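**House diary, Rurstead**
February 29, 2024

The morning was given to correspondence. A reply was sent to Manik on the matter of the water heater, declining the service plan at the price quoted and asking for the earlier terms to be honoured. Their letter refers to an account number ending in 401, and that number has been copied inside the cover of this diary so that it need not be searched for again.

Boris Štefanec telephoned before lunch to confirm that the small room at Furnside is ours until the end of April. Blažena has had the blind mended and the key cut. She asks that nothing be sent that will not fit on the shelves, and that food be kept to sealed packets. Both requests were noted and agreed to. The rent has been settled at the figure discussed in the new year, with a deposit of 1000 payable on arrival.

The afternoon was set aside for the long table beside the corridor, which has collected the household's loose articles for longer than it should have. It was resolved in January that the table would be cleared by the close of February, and the extra day has been used for that purpose. Miroslava Michalík attended from two o'clock. I record with thanks that she brought her own lunch and did not require any to be made.

The following rules were adopted at the outset, at her suggestion:

- Soft things and toys are to be kept together.
- Books and notebooks lie flat, and go in last.
- Cables are coiled before they are put anywhere.
- Any article not claimed by the end of April goes to the Mikuš shop.
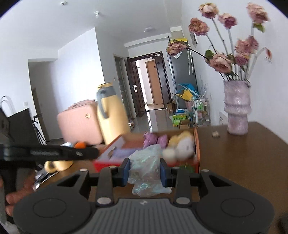

There was some disagreement over the second rule. Miroslava holds that books belong at the bottom of any box by reason of their weight. My own position is that a book at the bottom is a book that will not be read until the following winter, and the rule was allowed to stand as written. The question of plastic bags was left open. We have more than a household of this size can justify, and the drawer set aside for them no longer closes. A limit of 30 was proposed and is to be reviewed.

Kvido Halás came by at half past three to return the step stool. He was offered the folding chairs and accepted two of them. He was also asked for his opinion on the curtain rail, which he gave at some length. His view is that the bracket has been fixed to plaster alone and should be moved eight centimetres or so to the left. I have written to the landlord accordingly and enclosed his sketch.

Tea was taken standing, by general agreement.

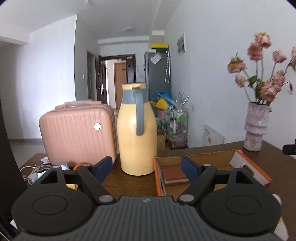
The question of what should remain on the table was considered next. Miroslava favours a bare surface, on the ground that any article left out will attract others. I am of the opinion that a working household requires certain things within reach, and put forward the pale yellow jug as the plainest case. With its grey handle and its own lid it can stand out without offending anyone, and the kitchen shelf is in any event too low for it. The pink vanity case is another matter. It may stay beside the jug for the present, but its proper place is the top of the wardrobe, and the white charging cable beside it is to be put in the drawer with the others. No decision was reached on the framed board leaning against the corridor wall. It is to be hung or given away before Boris next visits.

A short pause followed while I went down to meet the postman. The parcel was for the floor above. I signed for it and left a note under their door.

Further to the matter of Furnside, it was settled that the books should travel with me and that everything else could follow in the car with Maximiliano Esteban, who has kindly offered to drive over in April and refuses any payment beyond his fuel. He has asked to be told the number of boxes a week ahead. I undertook to write to him once the hall cupboard has been gone through.

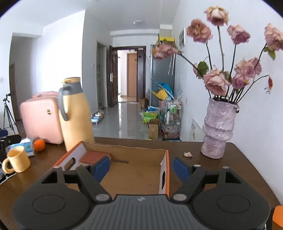

Miroslava raised the matter of boxes generally, and whether we should buy new ones for the move. I am against the expense. A box that has seen some use is adequate for a journey of this length, and the one with the orange edges has handle holes at its sides, so that it can be carried up the stairs at Furnside without string. The back wall is a little torn along the top, which will want a strip of tape. As for the roses, she considers the arrangement too wide for the table, and I concede that one bloom reaches a good way out to the left. The lavender-grey vase will nevertheless stay where it is.

Outstanding at the close of the day: the letter to Maximiliano, tape, the review of the bag drawer, and the hall cupboard. Miroslava left at 8 and took the remaining soup. The heating was turned down at ten. Rain since supper, and the gutter over the back step is dripping again.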